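Search this site Enter keywords Go

Print this page | E-mail this page

How to Clean and Reseal a Wooden Table

A light wood table shows wear sooner than a dark one, and most of what people take for damage is old wax with dirt in it. Set aside a weekend. The work itself takes 3 hours, and the rest is waiting for the oil to dry.

You will need dish soap, two buckets, cotton rags, fine sandpaper, a tack cloth and a can of hardwax oil. I use the clear matte from Skistberg. Any oil sold for tabletops will do.

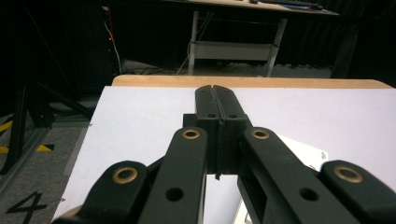 Category: Furniture Care

Start by finding out what is on the table now. Put a drop of water on it in a spot that gets little use. If the drop sits up in a bead, there is still a working finish and you may only need to wash it. If it soaks in and leaves a dark mark, the wood is bare and you should go through all the steps.

Wash with a small squirt of soap in warm water. Wring the rag out hard. Go with the grain, then wipe again from the second bucket, which holds plain water. Leave the table overnight.

Sand by hand with 180 grit, then 240. Keep the pressure even and stay off the corners, where veneer is thin. Do not sand a veneered top with a power sander. Vacuum, then use the tack cloth. 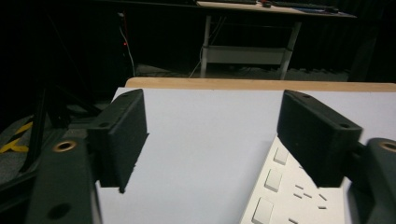

Stir the oil well and pour a little onto a folded rag. Spread it as thin as you can get it, working from the far side toward you. After ten minutes wipe off everything that has not soaked in. A sticky table a week later means too much oil was left on.

Wait 12 hours and put on a second coat the same way. 2 coats are enough for a desk. A kitchen table should get a third.

Spread used rags flat outdoors to dry before you throw them out. Wadded up, they can catch fire on their own.

The top can take light use after a day. Hold off on hot mugs and tablecloths for a week, longer if the room is cold. I did the long table in the Borkport shop in November and it was still a little soft on day nine.

Sign up for our newsletter. Enter your e-mail address. You can unsubscribe at any time.

This site uses cookies. By continuing to browse you agree to our use of cookies. Accept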